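Receipting by portal: read the fine print first

Members who handle donations for smaller charities will have had the July email from Vovik by now, offering to take over tax receipting for any registered group with annual revenue under a set line. You upload your donor list, Vovik matches it against your bank deposits, and the official receipts go out under your charity's name and registration number. The first year is free. I have read the terms twice and I am not convinced.

Start with who answers for a bad receipt. Vovik's terms say the charity "remains the issuer of record for all purposes." Fair enough, and that's how it should be, but it means the software can get the eligible amount wrong on a gala ticket and it is your registration on the line. Busosik, the Rerketis literacy charity many of you know from the spring workshop, ran a trial on last year's gifts. Out of 1325 receipts, 7 showed the full ticket price with nothing taken off for dinner. That's a small share, and Vovik calls it an excellent result. I'd call it seven letters of apology and seven replacement receipts, each of which has to refer back to the serial number of the one it cancels.
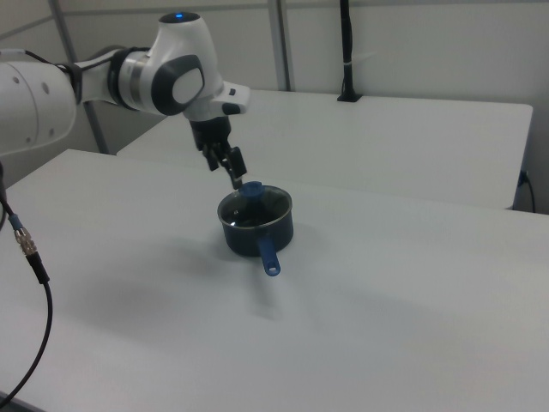 Split gifts are where I would look hardest. A split gift is any donation where the donor gets something back, and the charity has to work out the fair market value of that something before it can write a receipt. The portal offers a drop-down menu with categories such as meal, merchandise and admission, and fills in a value for each. Suppose a donor pays $50 at your fundraiser and goes home with a little dark saucepan, blue knob on the lid and all. Under "merchandise" the portal will put a figure on it, but it has no idea what that pot sells for in your town. You do, or you can find out with one phone call to the shop. Write the figure down, keep the note, and don't let a menu decide it for you.

Then there is the price. After the free year the base plan is $758, and the plan that includes corrections and replacement receipts is $2972. Vovik describes the second one as optional. I can't see how a charity that issues receipts at all could treat corrections as an extra.

Marulanda has a rival service that charges per receipt, and its sales people have been quick to point out all of the above. Their own contract lets them hold your donor records for a period "consistent with business needs" after you leave. I asked what that meant and was sent a brochure.

If your board is keen, ask for three things in writing: a full export of your records in a format you can open without their software, the name of the country where the data is stored, and a cancellation clause that doesn't renew itself while everyone is busy with year-end. Run a month of old gifts through the portal before you put a live one in. And keep your spreadsheet going alongside it until at least one receipting season is behind you — dull work, I know.

Vovik has promised a revised set of terms. We'll print the changes when we have them.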